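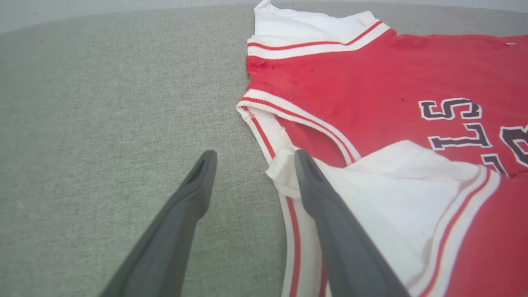 Right finger on the folded white panel, left over bare gray fabric.

Right finger drags on knit. Pads or force limit? Gripper closes fine in free air.
Wycliffe Minja

Check the pads first. Wipe both, then rerun the close test at 5 N.
Carola Thiele

probably the cable
Gifty Antwi
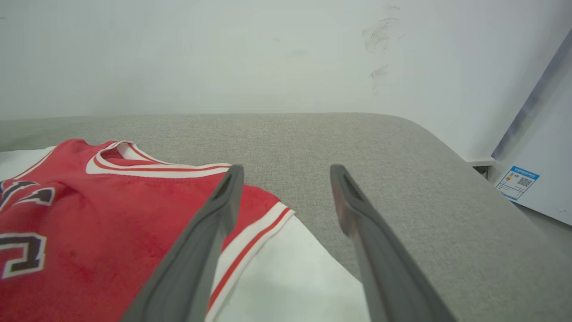

Filed under: Grippers / Finger alignment

Re-zero with the fingers open and clear of the cloth — ours drifts every 2000 cycles. Then lower the approach speed.
Jacqueline Lemaire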